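Folding and Storing White Linen: Our Term Project
Sudheer Lobo and Lindsay Goodwin, Caltby group

We picked household linen because we both grew up in homes where the cupboard never quite closed, and we wanted to learn whether a bit of patience at the folding stage would help with the creases we were always grumbling about (it did help, a little!). Our budget was $86, most of which went on shelf liners, and our supervisor, Prakash Poduval, very kindly lent us a corner of the textiles room until December.

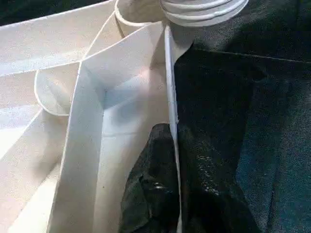 Creasing was the part we enjoyed most, and also the part we had to rewrite twice. A flat fold leaves a straight, sharp line, while a roll spreads the bend over several softer turns. White cloth against a dark fabric makes both easy to compare, with the stacked loops of the roll at the top and the broad flattened fold lower down meeting another at a sharp corner. We'd like to try coloured cloth next term.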